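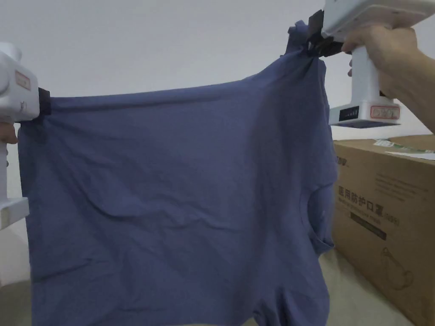 **Betamico Robotics Club** | Manipulation Team | *Opinion, February*

# In Defense of the Laundry Semester

When I joined this club I was promised robots that throw things. The team at Julell has one that launches foam rings across a gym, and people stand up when it fires. Our project this year is a T-shirt. My mother asked what we were building and I said it was complicated.

I want to argue that the T-shirt is the best thing this club has done, and I want to do it before the spring vote, when the launcher people will bring slides.

The work goes like this. You take a gripper in each hand, you pick up a shirt by its upper corners, you spread it out, you fold it, and you do it again. The grippers record what you did so that an arm can later try to learn it. Our target is 2,000 clean folds by the end of the semester. As of this writing we have 325. You may do the subtraction yourself; I have stopped.

The usual complaint is that this isn't engineering. I made that complaint myself, loudly, for most of the fall. Engineering was supposed to involve a soldering iron and a minor burn. Then I tried to pick up a shirt with a pair of jaws in place of fingers, and it took me 4 tries to get the second corner, and when I had both corners the left was well below the right and the shoulder had wound itself into a knot. I've been dressing myself since kindergarten. I had assumed the skill would transfer.

A foam ring is the same ring every time you load it. A shirt is a different object whenever you put it down. Ours has creases that run diagonally, creases that run into those creases, and a sleeve that flops wherever it likes. Last year's code for stacking blocks was beautiful and would be of no help whatsoever. When somebody at the launcher table tells me cloth is easy, I hand over the grippers. The conversation gets shorter after that.

The second complaint is that it's boring, and I'll give them that one. It is very boring. The room is a plain wall and some gray floor, and by 9:30 at night you have opinions about both. I once did 84 folds in one sitting and dreamed about hems. But I'd point out that the launcher team also spends its evenings doing one dull thing repeatedly, and their dull thing is picking foam rings up off a gym floor.

What the boredom bought us was an understanding of our own data. We found out that half the club grabs the fabric too close to the collar. We found out that people get sloppy after the first hour, and that the sloppiness goes straight into the recordings, where the arm will study it faithfully. In the fall we trained on a batch like that and got an arm that folded exactly like a tired sophomore. I have never felt so seen by a machine. We threw out the batch, wrote down some rules about breaks, and started over, which is why the number is 325 and not something I could brag about.

The launcher never taught anyone that. If it misses, you adjust the spring.

There's a competition side to this too. Kwok runs the regional, and the judges there like noise. We will probably lose to something with a flywheel. I've read the scoring sheet for the Briltia Cup as well, and it gives a column to "crowd appeal," a category in which a shirt being folded slowly does not do well. I'd still rather go and place near the bottom with a project I can explain at every step than win with one we copied from a video and tightened.

So when the vote comes up, I'm asking for another semester of laundry. I'd like to add towels. Someone has proposed fitted sheets, and I think we should be careful about promising things like that to freshmen.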